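Chapter 13
Caring for Clothing and Household Linens

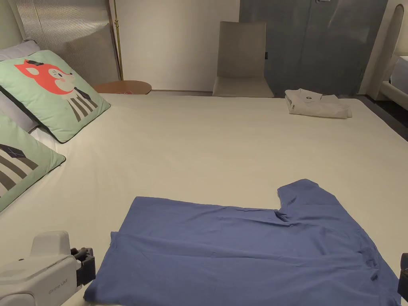 What You Will Learn

After studying this chapter, you will be able to:
explain how fiber content affects the way a garment should be cleaned
read the symbols on a care label
sort a household wash by color, weight, and degree of soil
choose a drying method suited to a knit or woven fabric
compare the yearly cost of washing at home with that of a coin laundry

Terms to Know

care label
colorfast
crocking
knit
pretreat
relaxation shrinkage
woven

Introduction

Clothing is one of the larger purchases a household makes in the course of a year, and much of its value is lost through poor care. A cotton T-shirt that is washed in the right water temperature and dried with moderate heat may be worn for several years. The same shirt washed hot and dried on the highest setting can fade, shorten, and twist at the side seams within a single season.

Chapter 12 dealt with selecting garments for fit and workmanship. This chapter takes up what happens after the purchase. It begins with the fibers themselves, moves to the equipment and products found in the home laundry, and ends with storage. Ironing and pressing are treated separately in Chapter 14.

Section 13.1 Fibers and Their Behavior in Water

Fibers fall into two broad groups. Natural fibers come from plants and animals, and include cotton, linen, wool, and silk. Manufactured fibers are produced by industrial processes, and include polyester, nylon, acrylic, and rayon. Many everyday garments are blends of the two groups.

Cotton absorbs water readily and is stronger wet than dry. For this reason it stands up well to machine washing. Its chief weakness is shrinkage. During knitting or weaving, yarns are held under tension, and when the finished fabric is first wetted they return to their natural length. This change is called relaxation shrinkage, and most of it takes place in the first few launderings. Knits shrink more than woven fabrics – a jersey shirt will often lose length while a bed sheet of the same fiber changes very little.

Wool behaves differently. The surface of each wool fiber is covered with tiny scales that lock together when they are exposed to heat, moisture, and rubbing. The result is felting, and it cannot be reversed. Polyester and nylon absorb little water and hold their shape, but they attract oily soils and should be pretreated at the collar and cuffs.

Color must also be considered. A fabric is colorfast if its dye does not fade or run under normal use. Crocking is the transfer of dye by rubbing, and is common in new denim. Dark blues and reds should be washed apart from light items until the rinse water is clear.

A Case to Consider

The Ferrand family lives in the town of Villine and has no washing machine. Each week the family takes five loads to the Trunetley Coin Laundry. The yearly cost for washing and drying comes to $928. A parent has asked whether a used washer and dryer would be a better choice, and the older children have offered to share the work. Keep this family in mind as you read. You will return to their question in Section 13.4, where the costs of water, electricity, and detergent are set out in a table.

Before You Read

1. Choose one garment from your own closet. Copy its fiber content and care symbols into your notebook.
2. Measure the length of the garment from the shoulder to the hem. Record the figure, and measure again after its next washing.
3. List the laundry products kept in your home and note the purpose stated on each package.
4. Allow 20 minutes to discuss your findings with a partner, then turn to Section 13.2, Reading the Care Label.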